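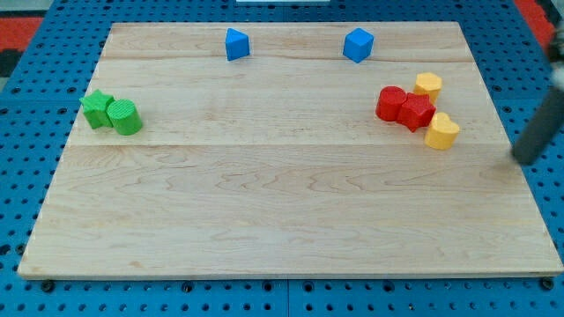
Section 4. Setting Up the Activity Table

4.1 Before assembly

Read this section in full before opening the hardware bag. The Clusholm activity table must be assembled by 2 adults on a level floor. Lay a blanket on the floor to protect the tabletop from scratches.

Caution: Small parts. Keep children out of the room until assembly is complete and all packaging has been removed.

4.2 Attaching the legs

1. Place the tabletop face down on the blanket.
2. Set one leg into each corner bracket with the flat side facing outward.
3. Insert the long bolts and turn them by hand until they catch.
4. Tighten all bolts with the supplied hex key, working from corner to corner. Do not use a power driver.
5. Turn the table upright. Both adults should lift by the side rails and never by the legs.

Note: If the table rocks, loosen the bolts half a turn, press down on the center of the tabletop, and tighten again.

4.3 Placement

Leave at least 30 inches of clear space on every side that will be used for seating. Keep the table away from heaters, window cords, and doors that open inward. The maximum evenly spread load is 100 pounds. Children must not sit, stand, or climb on the table.

4.4 First cleaning

Wipe all surfaces with a damp cloth and mild soap, then dry them fully. Wait 20 minutes before placing paper or fabric items on the table. Bleach and scouring pads will damage the finish and are not covered by the warranty.

4.5 Follow-up check

Check every bolt after the first month of use and at the start of each school term. Replacement hardware may be ordered through the Clusholm parts desk. Quote the model number printed under the side rail.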